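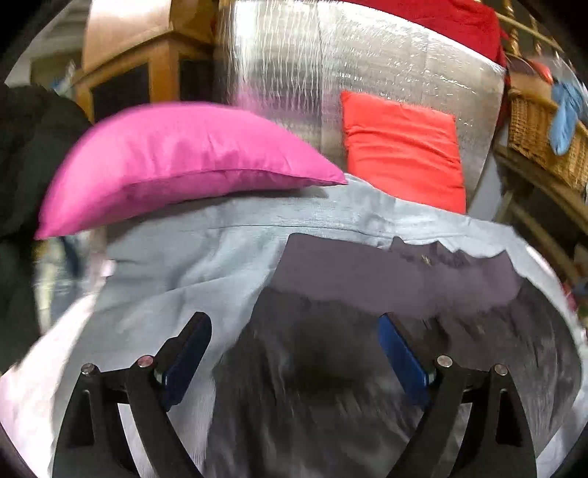

Page last changed: 20/11/2025

Covgate House, Prarkthorpe: questions about bedding and cushions

Do I have to make the bed?
No. We do ask that you leave it in a state where we can find it. Sheets, throws and anything else made of cloth can stay in a heap, and cushions can go on top or to the back, wherever they end up.

Why so many cushions?
Wim Vermeulen chose them and has been spoken to. The pink one and the red one get the most comments, chiefly from people who expected beige.

Do the colours have to match?
With what? Pale sheets go with everything, and pink beside red stopped bothering us some time in the first November.

Where do the cushions go at night?
On the chair, until the chair is full. After that, the floor. The blanket box is for blankets, and guests who fill it with cushions then ring us to ask where the blankets are.

Can I wash the dark throw with the pale sheet?
Please don't. Jelle Coppens did it once, at 40, and we had grey pillowcases for the rest of the season. Darks go in their own load. If you aren't sure whether something is dark, it is.

What about the shiny pillow covers?
Cool wash, inside out, no tumble dryer. Check the seam before it goes in. If a seam has started to open, leave the cover on the landing and we'll mend it.

How often is the bedding changed?
Every 8 days on longer stays. You can have it done sooner if you ask before breakfast. Asking at bedtime gets you a clean sheet and a look.

I can't find the bottom sheet.
Start at the corners. Failing that, shake out the throw, as small things travel in it: socks, phone chargers, and on one occasion the key to the room next door.

Can I buy the same cushions?
The Dalisay shop in the village has plain ones in most colours. Fillings are sold separately, a fact printed on the label in very small letters.

Who do I tell if I spill something?
Jelle, on extension 42. Coffee is forgiven. Red wine is forgiven on the red one.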